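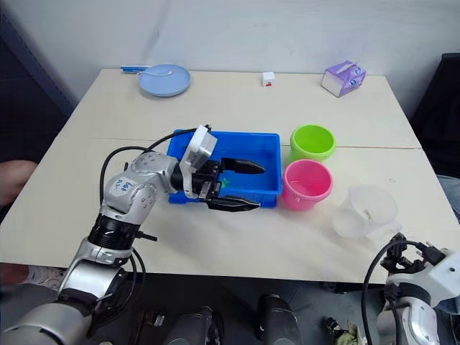

Water and Sand Table Mornings Are Back!

We are so happy to have these on the calendar again. Every Friday in August the play room at the Wastlow center goes over to scooping, pouring and general sloshing, and if last summer is anything to go by, your little ones will be asking about it all week long.

For anyone new to us, the idea could hardly be simpler. We set out tables with trays, buckets, jugs and spoons, and the children get on with it. There's no craft to take home and no right way to do any of it. Some kids fill one bucket and empty it into another for half an hour straight (and are furious when it's time to go!), and some like to hide small treasures in a tray and dig them out again.

If you're putting together a kit at home, you really don't need much. A shallow tray does more work than anything else we own, because small hands can reach right across it. Add a couple of buckets in bright colors — a pink one and a lime green one make a great sorting game — and raid the kitchen for a plate and a big spoon. Our favorite piece by a mile is a see-through measuring jug. Watching the level creep up the side is magic when you're three, and a spout makes pouring so much easier than tipping from a bucket. We love hearing "more, more, STOP!" from across the room.

A few things to know before you come:

Doors open at 9:30 and we start packing up at 11. Each table has room for 6 children, and we'll have 8 tables out, so there should be space for everyone even on a busy morning. Drop in whenever suits you.

Bring a change of clothes, including socks. Especially socks. We have smocks, but the smallest size goes fast.

Babies who are sitting up are very welcome. There will be a mat at the Cosgrove Street end of the room with its own tray and spoons, and dry oats in place of sand.

Grown-ups stay with their children the whole time, and you're more than welcome to roll up your sleeves and join in. Last year we had a grandfather who built a pouring tower out of 30 yogurt cups, and the line to try it went out the door.

We could still use a few extras. Clean plastic jugs, funnels, ladles and small buckets are all wonderful, and so are old bath towels (we went through a shocking number of those last August). Please leave anything you can spare in the bin by the front desk. No glass, please, and nothing with a sharp or cracked rim.

See you Friday — come ready to get wet!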